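## Chapter 4: What Does It Cost to Make One More?

I once ran a soup stand for exactly one summer, and I lost money on it while feeling like a genius the whole time. People lined up! The pot was empty by two every afternoon! I was charging more than the vegetables cost me, so I figured I was doing great, and then in July I sat down with a shoebox of receipts and had a very bad evening.

What went wrong is the subject of this chapter. I had mixed up two kinds of cost, and I've been watching students (and a few grown-up business owners) mix them up ever since.

Let's start with a company I'll call Kulosport, which makes jump ropes in the town of Farano. Kulosport pays $200 a day for its workshop, and it pays that whether it makes a pile of ropes or locks the door and goes to the beach. We call that a **fixed cost**. Each rope also uses up cord, handles and somebody's time, and those add up to $3 a rope. That part is a **variable cost**, and it grows with every rope that goes out the door.
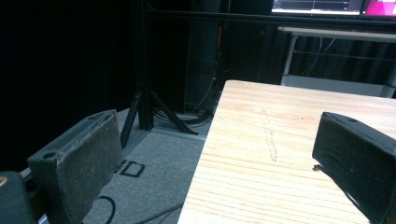
Now suppose Kulosport makes 100 ropes on a given day. The variable costs come to $300, the workshop is still $200, and the total is $500. Divide by the ropes and you get an average cost of $5 each. Easy enough, and I'd like you to do that division yourself on paper before you read on, because the next bit leans on it.

A store called Verbeke phones up late in the day and wants one extra rope, and it'll pay $4. Should Kulosport say yes? Most of my students shout no (the average is $5, so it's a loss!). But the rent is already paid. Making rope number 101 costs $3, the store hands over $4, and Kulosport is a dollar better off than it was before the phone rang. The cost of that one additional rope is its **marginal cost**, and it's the number you want when you're deciding whether to make one more.

Does that mean $4 is a fine price for every rope? No, and my soup stand is the proof. Sell all 100 at $4 and you take in $400 against $500 of costs. I covered my carrots beautifully and forgot about the rent on the cart.

In Section 4.1 we'll draw these costs as curves, using a bakery named Primik that has a much messier set of numbers. Bring a pencil with a decent eraser.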